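Open day at Bekine: two grippers, one long Saturday

So I finally made it to the Bekine open day, and I came home with sore feet, a tote bag and far too many opinions about fingers. Robot fingers, I mean. I went because we have to pick a gripper for our small arm before February, and the spec sheets had stopped telling me anything new.

The building is easy to miss (the entrance is on the loading dock side, follow the painted arrows), but once you're in, it's one big hall with the arms along the windows and coffee at the far end. I skipped the welcome talk and went straight to the bench where they let visitors drive.

First up was the Zoltier, a plain parallel gripper with rubber pads. I loved how fast it was! You squeeze the handle, it closes, done. It picked up mugs and boxes all morning for anyone who asked. Then I gave it a dish towel and it pinched one corner and dragged the rest across the bench like a wet flag. The staff said there's a narrower pad set for fabric, but they didn't have it out, so I can't tell you if it helps.

The Cleltunent has three soft fingers and is slower, and it makes a little sigh when it lets go. It was much better with the towel, and it held a full bottle by the neck without any drama. What it did not like was rims. I tried a plastic tub 11 times and got it off the bench twice. The fingers want to wrap around something, and a thin edge gives them nothing to wrap. I asked about cycle life and was told the fingers get swapped at 3,000 grasps, so put that in your budget if you run all day like we do.

Both were on the same arm with the same controller, a Procházka, and I was grateful for that because it made the comparison fair. The pendant is lighter than ours and the stop button is where your thumb already is. My one complaint is the menu for changing tool weight, which is four screens deep — I got lost in it both times.

After lunch (good soup, get there early) I spent an hour in the camera corner. They had a wrist camera and a head camera side by side, and the wrist one is lovely until the gripper closes and fills half the picture. The head view keeps both hands and the whole work area, and you can see what the other hand is up to. They use it for recording people doing household jobs, 417 clips so far, and I sat there flipping through them with my second coffee.
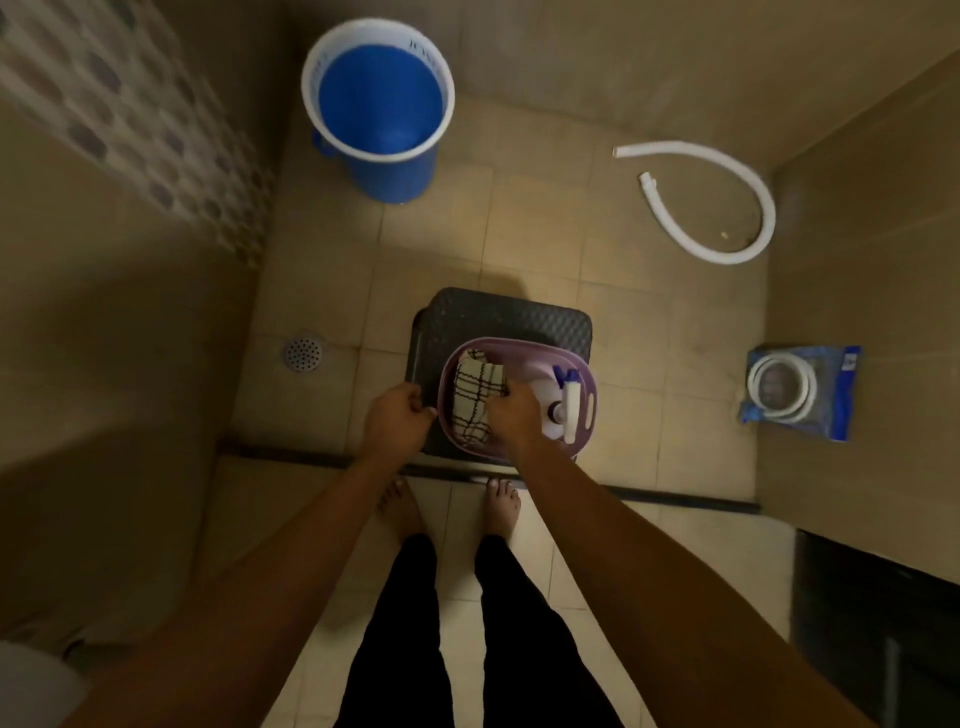
Posted by the bench notes author, October 2026

The basket is the one I kept coming back to, with my tub failures fresh in my mind. Left fingers curled over the rim, right hand down inside against the checkered cloth, and a bottle sharing the space. I'd give the rim to the Zoltier and the cloth to the Cleltunent, so I asked if you could run one of each on a pair of arms. You can, but the quick-change plates are different and you need an adapter for one side. They're sending me a price.

Parking is free behind the hall, and the demo bench had a long line by two o'clock, so do your driving in the morning. I'm borrowing the Cleltunent for a trial on our own parts next, and I've asked for the fabric pads for the Zoltier too.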